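Kitchen chores still slow going for robot arms, Storkard trial finds
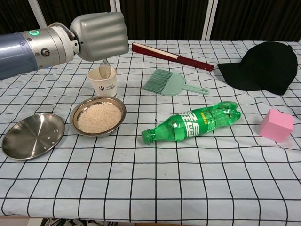 By Ó Conaill
Staff writer, home technology

A robot arm can now handle a plastic spoon and a paper cup. Whether it can be left alone in a kitchen is another matter, according to results released in June by Storkard, a company that tests household machines for retailers.

Storkard set up a single table with everyday items on it, including a steel bowl of uncooked rice, a soda bottle lying on its side, a small green hand brush and a baseball cap. The arm was given 40 different chores, among them scooping, picking up, putting away and wiping down. Each chore was repeated 25 times, for a total of 1,000 attempts.

The arm finished 954 of them. Storkard counted a chore as finished if the object ended up where it was supposed to be, even if it took more than one grab to get it there.

The company says that number looks better than it would in a real home. The table was set up again by hand before every attempt, and nothing was moved while the arm was working. Attempts that left a mess were still counted as finished if the main object was in place. Spilled rice did not count against the arm, and the arm was not asked to clean it up.

Speed was the bigger problem. Moving one spoonful of rice took the arm almost 8 minutes in the slowest attempt. Most people would do it in a couple of seconds without looking.

Soft and light items caused most of the failed attempts. Thin plastic is hard for a gripper to hold firmly, and an empty paper cup tips over if it is bumped. Hard objects with a clear shape, such as the brush, gave little trouble.

Shop-floor work may come sooner. Cimolex, which packs dry foods, has been trying similar arms on one of its lines, where they place scoops in tubs before the lids go on. The tubs are all the same size and arrive in the same spot, and the company says the arms keep up with the line on most shifts. People still clear jams and refill the scoop trays.

Stidetti, which sells kitchen equipment, said it has no plans to offer an arm for home use. It wants to see a machine that can work on a cluttered counter and clean up what it drops.

Storkard plans a second round of tests with wet dishes and folded laundry. The company has not set a date for the results.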